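# Chapter 4: The Chore Question

When my aunt moved to Urkcombe, she had one rule about dinner parties, and it was that the guests could talk all they liked but they had to leave the glasses alone. She washed them herself and she hung them up herself, one by one, and I remember sitting on the kitchen stool thinking it was the dullest job in the world. I have spent a good part of my working life since then learning how wrong I was! A stemmed glass is an awkward thing. It rolls when it lies on its side, its weight is all at one end, and to hang it on a rack you have to turn it over on the way and then find a small hook with the foot of it.

This chapter asks whether machines can do work of that kind yet, in the house and on the shop floor, and I should warn you that the answer wanders a little. Factories have had robot arms for decades, and they are wonderful at doing the same thing to the same part in the same spot (we met the welding line at Grodov in Chapter 2). Chores are different because things don't stay put. A cup is left where somebody left it, and the next one is somewhere else, and it may well be a different shape.
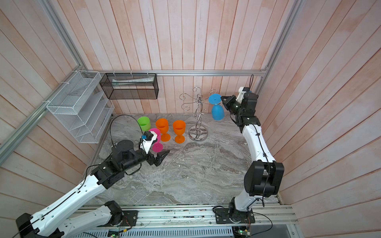
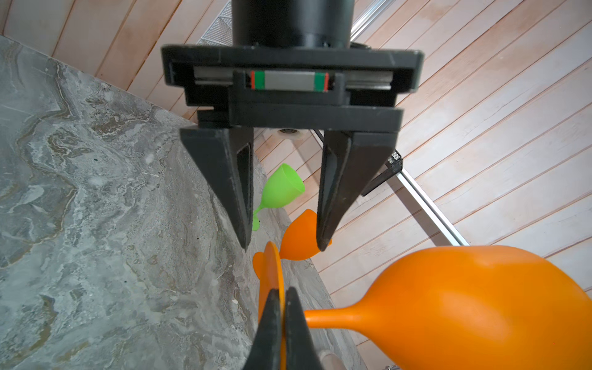 Plastic wine glasses and a pair of grippers, in both views.

Not everyone is persuaded that this is the right place to begin, and Zübeyde Altıntaş wrote in the margin of an early draft that a job done 72 times out of 86 might please an engineer but would never please a person with a sink to empty, and that she would sooner see a machine fold one towel every single evening for a year. I have kept her note beside me while writing, and you will hear its echo in Section 4.3, where we talk about how often is often enough.

Before then we need some plain vocabulary. Section 4.1 looks at grasping, and at why the stem and the foot of a glass ask for different grips. Section 4.2 takes up two-handed work, which most of us do without a thought while talking about something else entirely. Have a pencil ready, and if you can, a cup or two from your own kitchen.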